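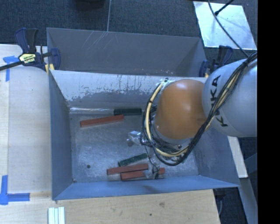
Otness Opens a Second Training Room for Bug Sweep Technicians

February 24, 2019

Otness, the technical surveillance countermeasures firm, has opened a second training room at its Steltia office, and the first class of 17 students is already halfway through the basic course. The company has wanted to do this for a good long while, and those of us who have followed it over the years are very glad to see the doors open at last.

The new room is set up like an ordinary conference suite, with a drop ceiling, a long table, desk phones and the usual tangle of wiring behind the walls (anyone who has spent an afternoon tracing a phone line will feel right at home). Instructors hide transmitters and recorders before each session, and students work in pairs to find them, using spectrum analyzers, thermal cameras and a careful hand search. The basic course runs 46 hours, spread over 3 weeks, and ends with a written report of the kind a client would receive after a real sweep.

Much of the teaching material comes from Maeng, a smaller consulting outfit that joined forces with Otness on the project and has been kind enough to share its lesson plans on wireless devices. Those lessons take up more of the course than they used to, as so many offices now have smart speakers, wireless keyboards and door sensors all chattering away at once, and a new technician needs plenty of patience to sort the harmless signals from the others!

A more advanced course on telephone systems will begin in April, with two instructors and a smaller class. Former students of the old Sturel workshop, which many in the trade remember fondly, may sign up at the returning student rate and can skip the opening unit if they still have their certificate. Applications are being taken now at the Steltia office.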